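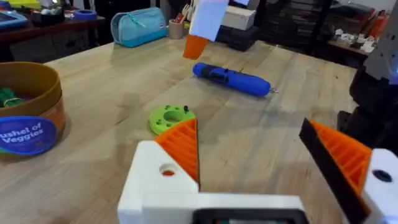

Cindar starts selling its finger kit to everyone this month

March 13, 2023

If you've been following along, you know I've been grumbling since October about the Cindar finger kit being stuck in its early-access phase. Well, grumble over! The kit is on general sale as of this morning, and anybody with a pair of small arms and a free afternoon can order one. The price is $356 for a two-arm set, with shipping on top (they ship out of Tratham, so folks overseas should check the rate before getting excited).

Quick recap for anyone new. Cindar is a small outfit run by Anneli Seppälä and Florante Navarro, and what they sell is the business end of a robot arm: printed finger bodies, mounting blocks, the bendy ribbed inserts, and all the screws. You bring the arms. They also sell a print-it-yourself version with just the files and the hardware bag, and that one is $100. I got the full set, mostly because my printer and I aren't on speaking terms right now.

So what changed from early access? The mounting blocks are the big one. The old ones had a habit of working loose, and I spent way too many evenings with a hex key in my teeth. Seppälä told me over email that they redid the block from scratch and then ran a test pair through 3000 open-and-close cycles before they signed off on it. "We stopped at 3000 because Florante wanted his bench back," she wrote. I haven't come anywhere near that number at home, but I've had mine on for a couple of weeks and haven't touched a screw.

The other change is the software side. Setup used to mean editing a text file by hand and hoping. Now there's a little program called Gernen that walks you through each arm, opening and closing the fingers and asking you to click when they meet. It took me maybe twenty minutes for both arms, and half of that was me plugging the second one into the wrong port. Twice.

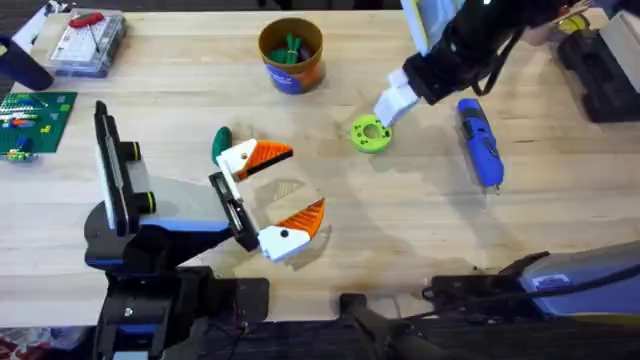
Shared pickups are what I was most curious about, meaning jobs where two arms have to work the same patch of table without bonking into each other. The kit comes with a short list of practice tasks, and I'd say start with the ring ones. A ring is kind to beginners: it has a hole in the middle, it lies flat, and you can come down on it from above, the way the right arm is lined up over the lime-green one, while the other arm keeps its fingers spread wide nearer the middle of the table. After that you can move up to longer, lumpier stuff, where picking your grab point matters a whole lot more.

I do have gripes! The manual is a mess. Page numbers skip, and the drawing for the left block is printed mirrored, so I built mine backward the first time and had to pull it all apart. Saimi Ojala over at Bickerstaff, who handle the kit's support line, says a corrected PDF is going up next week and that anyone who already has a paper copy can ask for a new one. I'd also love spare ribbed inserts in the box. Right now you get one set, and replacements are a separate order.

Also, heads up on stock. The first general batch is 2631 sets, and Navarro says the next one won't be ready until summer. The files-only version obviously won't run out, though the hardware bags could.

Would I buy it again at full price? For two arms, yep. For one arm I'd think harder, and I've asked whether a single-arm box is coming. Seppälä's answer was "we're talking about it," so make of that what you will. I'm planning a longer write-up once I've gotten through the rest of the practice list, and if you've got a set already, drop me a comment and tell me how your left block went together.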